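Granard House – upstairs landing mtg, Friday 4:15
Notes: S. Bramwell

Started late, Gosling room was double booked.

1. Reading corner. Budget is 3000 for the whole landing, lamps included. Roveck quote for shelving still not in. Agreed no tall shelving by the handrail – keeps the view down to the front doors open.

2. Lamp. Chrome desk lamp stays on the gray table for now. Cord to be tied up before we open, and an outlet found that doesnt need a power strip on the floor. Sandra to ask maintenance. 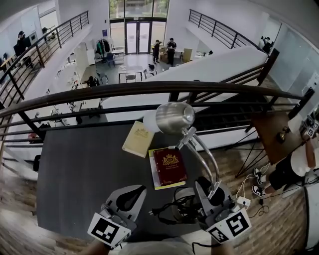 Landing table with desk lamp and books, atrium behind.

3. Books. The hardcovers on the table are for display, not loan. Giltasura donation is 62 titles, needs sorting by end of April. Duplicates go to the sale cart. Labels – 2 rolls left, order more.

4. Side table. Small wooden one OK where it is. Question about wether it needs felt pads, wood floor marks easily. Yes, get pads.

5. AOB. Noise from the stairs at lunch – leave for next time. Sale cart made 40 dollars last month.

Closed 4:50. Next mtg same place, Roveck quote first.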